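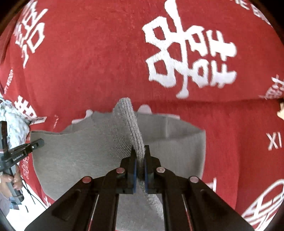
Gray towel on the red wedding cloth

How to fold thick towels so the edge stays flat?

Posted by Adanech Tsegaye, Aug 8, 2021

Hello to all. I am folding towels for the guest rooms of my cousin's wedding, 40 pieces in total, light gray, the terry kind with loops. I fold them on the red cloth with the double happiness sign, so I can see at once how they will look on the gift table. My problem is the folded edge. It makes a thick ridge and does not want to lie down. When I put one towel on top of another, the pile leans to one side and after some hours it falls. I tried to iron the fold, but the loops became flat and ugly in that place. Is there a better way of folding, or did I buy the wrong towels? I have 2 weeks more.

Lorkberg
Did you wash them already? New towels are stiff. Wash once without softener, shake them well and fold when they are fully dry.

Carura_home
I worked three years in the laundry of a small hotel, so I have folded very many of these. Please do not iron terry. Fold the long sides to the middle first, so both side edges are hidden inside. Then fold in three parts across, not in half and half again. With the last fold you press with the flat hand from the center to the outside – slowly, to push the air out. The thick fold must always look to the front, and each second towel you turn around, so the pile has the same height on both sides. I would not make piles higher than six.

One more thing about the cloth. Red printed fabric can give color when it is new. I would put a damp white tissue on one corner and press for a minute. If the tissue gets pink, keep the towels on a plain sheet until the wedding day.

shiferaw16
My aunt rolls them and ties a ribbon. Looks nice and there is no pile that can fall. But you need a basket.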